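About Somden

Somden is a small company which makes hand-held grippers and lends them, with training, to teams who teach robots to do housework. We were started by Győző Balogh and Melahat Coşkun in a rented room at Clollgate, and we still have our workshop there. Today we are 4 people on full time and 2 on half time.

What we offer

Our main product is the Grunside kit. It contains the gripper, the camera mount, a wrist strap and a printed guide. A person holds the gripper and does an ordinary task at home, and the recording is later used for teaching a robot arm the same movement. You can hire the kit by the month or buy it. In the hire price we include spare fingers and one day of training, which is given by Chantelle Swanepoel in English or Afrikaans.

We have now 80 kits with customers. Iraís Ocampo repairs all of them herself, so please write to her directly when a finger is worn.

Working with cloth

Soft things are the subject we are asked for most. A cup keeps its shape when you take it, but a blanket does not, and the fingers must close on a thin edge without pushing it away. We practise this in real bedrooms, on the customer's own kind of bedding.

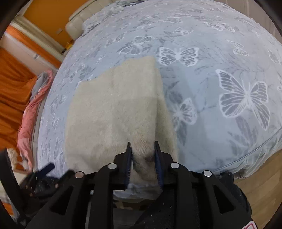

Visit or write to us

Visitors are welcome at Clollgate after making an appointment. For prices of the Grunside kit, ask Melahat and tell her which tasks you want to record and for how many months.

Page last changed 2/9/20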